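Why Does a Toy Car Need a Differential?
By Leidy Urrego

A radio-controlled car has one motor but two back wheels. When the car drives straight, both wheels spin at the same speed. When it turns, they can't, and the car needs a part to sort that out. The part is called a differential, or "diff" for short.
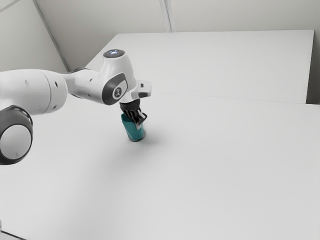

The wheel on the outside of a turn has farther to go than the wheel on the inside. You can check this at home with paper, a pencil and some string. Trace around the bottom of a plain cup like the teal one in the picture, then draw a bigger circle around it with a dinner plate. Lay string along each line and cut it to fit. The plate string is much longer -- that is the outside wheel's path.

Say a small car drives in one full circle. Its inside wheel rolls 156 centimeters and its outside wheel rolls 200 centimeters. Both trips take the same time, so the outside wheel has to spin faster. If both wheels were stuck on one solid bar, at least one of them would have to slip. The tires would wear down and the car would try to go straight.

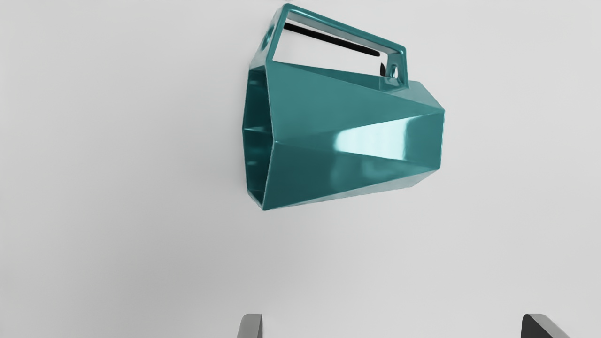
A teal mug with flat panels, lying on its side.

Inside the diff are small gears with slanted teeth. On a straight road they ride around together and don't turn against each other. In a bend, the little gears start to turn. They let one wheel slow down while the other speeds up by the same amount.

Many diffs are filled with thick oil -- thicker oil makes it harder for the wheels to spin at different speeds.

Words to know
Axle: the rod that turns a wheel.
Gear: a wheel with teeth that pushes another gear.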